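From: Lambros Papadakis
To: wusau-data list
Subject: Re: [wusau-data] box episodes, second batch
Date: 2021-03-11

Paraskevi Manolakis wrote:

> Before I pull batch two into training, can somebody tell me what
> counts as a finished episode for the cable task? The sheet says
> "cable in box." I have episodes where the plug end is hanging over
> the wall and they are marked good, and episodes that look identical
> to me and are marked bad. Also the target was 900 and I count 800
> in the folder. Are the rest somewhere else or are they a dream?
>
> P.

A dream, mostly. We recorded 900. The missing ones are sitting in the Histholm folder under the old task name, where I put them in July and then forgot I had. I'll move them tonight. Please don't train on them until you've seen the mail that says I did it, as my record with moving folders speaks for itself.

On what counts as finished: the sheet was written by me, in a hurry, and "cable in box" seemed very clear at the time. The rule the operators have been using, as far as I can reconstruct it, is that the whole cable is below the top of the box walls when the arm backs off. Plug end over the wall is a fail. The ones you found marked good came from two shifts when I was labeling, and I was feeling generous. Mark them bad. Or make a third label, "almost," and we can argue about it at the Drerkel call.

For those who have only ever met this task as a row in the sheet, the wrist view looks like this:
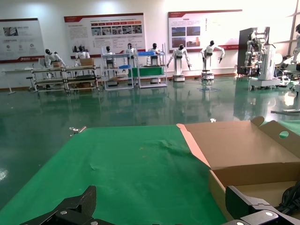
Wrist view, box task. Cables are in the box, lower right, behind the finger.

You'll notice how much of the cable the right finger hides. That is my best guess at why your good and bad ones look identical. The person labeling had the head camera as well and you've been going by the wrist stream alone. Imai, if you are reading this, it's also the reason I keep asking for the head camera to be in the export by default – I will go on asking.

Two other things about batch two.

The flaps. We never said what to do with them, so each operator did what felt natural, and what feels natural varies a lot. I'd like batch three to have flaps set at random from a printed list, so that the policy learns the cable and stops learning who was on shift.

The background. Other robots are standing along the back of the room and I know some of you want a curtain. I don't. The thing will have to work in rooms with stuff in them, and the shiny floor gives us everything twice at no extra charge. If the numbers come back ugly I'll buy the curtain myself.

Paraskevi, could you send me around 20 of the pairs that bothered you, with episode names? I'll relabel them blind with both streams and we'll see how often I agree with myself. I am not optimistic.

Lambros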